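How to host an Indian street snack night at home (without spending it all in the kitchen)

Posted Sep 20, 2023

Quick one, as I've been asked for the running order after our last food night at the Tokcombe hall kitchen. Same plan works at home for eight people or so. Chaat mostly, which means crunchy, sour, sweet, hot, all at once. Hardly any real cooking on the night. The work is in the chutneys and you do those the day before.

What you need

Two tins of chickpeas
A bag of papdi (flat crisp discs) – any Indian grocer
A bag of sev, the fine sort
Puffed rice, a big bag, it's cheap
Potatoes, waxy, 1 kg
Red onions, tomatoes, a cucumber
Thick plain yoghurt, the large tub
Tamarind block, not the paste in a jar
Dates, jaggery or dark brown sugar
Two fat bunches of coriander, one of mint
Green chillies, lemons, ginger
Cumin seed, chilli powder, black salt, chaat masala

Black salt smells of eggs when you open it. Supposed to. Don't skip it.

The day before

Tamarind chutney first. Break up half the block (mine was a 200 g one), cover with boiling water, leave half an hour. Mash with your hand, push through a sieve. Into a pan with a handful of stoned dates, three big spoons of jaggery, a teaspoon of roasted ground cumin, half of chilli powder, pinch of black salt. Simmer until it coats a spoon. Blend. It thickens in the fridge so stop sooner than you think.

Green chutney. Coriander stalks and all, mint leaves only (mint stalks go bitter), two green chillies, a thumb of ginger, juice of a lemon, salt, splash of cold water. Blend till smooth. Press cling film right onto the surface or it goes khaki by morning. Still tastes fine if it does.

Boil the potatoes in their skins. Cool, fridge, peel tomorrow. They dice much cleaner cold.

Roast more cumin than you need. Dry pan, medium heat, keep it moving, off as soon as it smells nutty. Grind. You'll put it on everything.

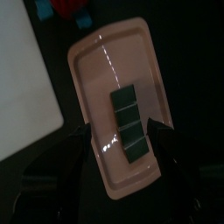

On the day, about two hours before people turn up, get the chopping done. Onion as small as you can stand. Tomato, take the seeds out or the whole thing goes to soup. Cucumber same. Dice the potato to the size of a chickpea, near enough. Everything in its own bowl, covered.

Whisk the yoghurt with a spoon of sugar and a pinch of salt. Should pour slowly. If its too stiff, a bit of milk.

Drain the chickpeas, warm them in a little oil with cumin seed, chilli powder and grated ginger. Five minutes. Squeeze of lemon at the end. These can sit.

Don't open the papdi, sev or puffed rice yet. They go soft fast in a warm kitchen.

Putting it together

Papdi chaat: discs flat on a big plate, potato and chickpeas over, then yoghurt, then both chutneys, then onion, then sev last of all. Chaat masala and cumin on top. Eat it straight away, and I mean within minutes.

Bhel: puffed rice in your biggest bowl, add potato, onion, tomato, cucumber, then the chutneys. Toss fast with two spoons. Sev over. Make it in small lots and keep going back, a big batch is cardboard by the time the last person gets some.

Or let people build their own. Less work for you, more mess on the table. Put the bowls in the order they should go on – base, veg, wet stuff, crunch – and leave small spoons in the chutneys. One green, one brown, no labels needed.

To drink

Salted lassi is easy: yoghurt, cold water, roasted cumin, salt, blitz. We also had a crate of the dry stuff from Cidera, which stood up to the tamarind better than the beer did. Fresh lime and soda for the drivers.

Shopping notes

I get the dry goods from Rutholm, back aisle, bottom shelf, and the sev there is fresher than the supermarket one. If you can't get papdi, break up plain pooris or use salted crackers at a push. No jaggery, use dark muscavado.

Leftovers

Chutneys keep: green for three days, tamarind a good fortnight in a clean jar. Both freeze. Spare chickpeas and potato go into a toastie next day with green chutney and cheese, very good. Dressed bhel doesn't keep at all, bin it.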